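Print this page
E-mail this page

Keeping the hand-held grippers in order at Trurton

23rd January

The Trurton site records manipulation tasks with pairs of hand-held grippers. An operator holds one in each hand and works on ordinary household objects, and the position of each tool is recovered from the printed markers on its cube. The technician who looks after the sets has had the job since September. We asked what the work consists of.

"Mostly it is markers, fingers and fixings," the technician said. "The electronics give little trouble. What drifts is the mechanical side, and it drifts slowly enough that an operator will not feel it."

Each set is issued as a matched pair. The cube faces are inspected before issue for lifted corners, scratches and glare. A face that has started to peel is replaced whole. "We do not glue a corner back down. A marker that is flat in the middle and raised at one edge still gets detected, and the pose that comes out of it is wrong."

After a marker change the pair goes through a fixed routine, which Trurton took over from an earlier Hurari procedure and shortened. It ends with a handling check on a real object. A desk lamp on a small table is a usual choice, as the head is smooth and round and the cable pulls slightly when the lamp is moved.

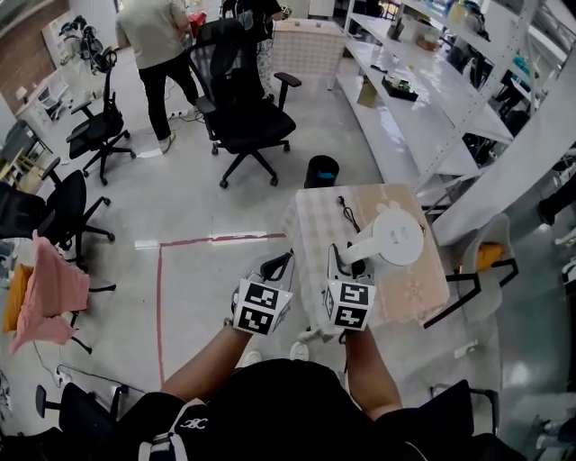

Fingers and pads

The fingers are black, with a textured mesh face inside a smooth rim. They are treated as consumables. The service log, which is kept in a package called Baltix, shows 3,372 recorded sessions to date and 485 finger changes. The technician does not change them on a fixed interval.

"I tried a fixed interval first. It threw away good fingers from the light tasks and left bad ones on the heavy tasks. Now I look at the mesh. If it has gone shiny, or if the rim has begun to part from it, both fingers come off. I never change one side by itself."

New fingers are seated dry and the screws are brought up evenly. The gap at the base is then checked with the tool open and with it closed. With the tool open the two pads should make a clean V, meeting low down at a narrow gap. A pad that leans further out than its partner has usually been seated on a burr, and the answer is to take it off and start again.

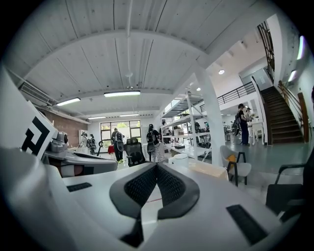
The vents in the white housing are cleared with a soft brush at the same time. Compressed air is not used. "It drives the dust further in. We opened one housing after it had been blown out for a month and the lint was packed against the board."

Asked about faults, the technician listed a sticking trigger as the most common, followed by a loose cube. The cube is held by a bracket supplied by Collado. An early batch had clearance holes slightly over size, and the cube could turn by a small amount under load. Those brackets have been withdrawn. Of the 1,383 entries in the fault section of the log, 570 concern the trigger, and most were cleared by cleaning the pivot.

"People report it as a spring fault. I have changed very few springs. Take the pin out, wipe it, put it back without oil, and try it again before ordering anything."

The next job is a small gauge for the finger gap, so that operators can make the check themselves at the start of a shift. A first version has been cut and is on trial with two pairs.

Print this page
E-mail this page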